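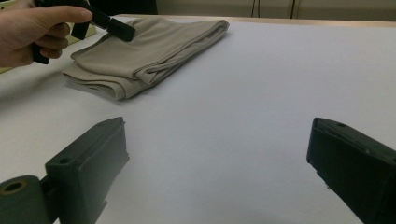
*Folded cloth, pale greyish beige.*

# Linen Rental FAQ

Answers to what customers ask Dalsgaard most often before a wedding, dinner or office event. Last updated 8 May 2024.

## How do I know what size tablecloth to order?

Measure the length and width of the table, then add twice the drop you want on each side. Most people choose a drop of 11 inches for seated meals. For buffet tables, order floor length.

## Is there a minimum order?

Yes, 27 pieces. Napkins count as pieces. Orders under the minimum can be picked up from the Statusside shop but are not delivered.

## Do the cloths come ironed?

They are pressed and folded before they leave us. Fold lines will show on plain colors. A hand steamer takes most of them out once the cloth is on the table.

## Do I have to wash anything before I return it?

No. Shake off crumbs, let damp cloths dry and put everything back in the bags. Please don't use stain remover. Candle wax can stay where it is.

## What if something is damaged?

Burns, tears and ink are charged at replacement cost. Food and wine stains are covered by the rental price.

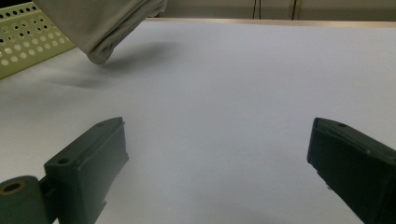

## Can I change my order after I pay?

You can change colors and amounts until we pack the order. Deposits are $50 for pickup and $100 for delivery. October fills up early, so extra pieces may not be available that month.

## Who do I contact about a delivery?

Jovita Serrano handles delivery times. For billing, ask for Gareth Furnival. Have your order number ready.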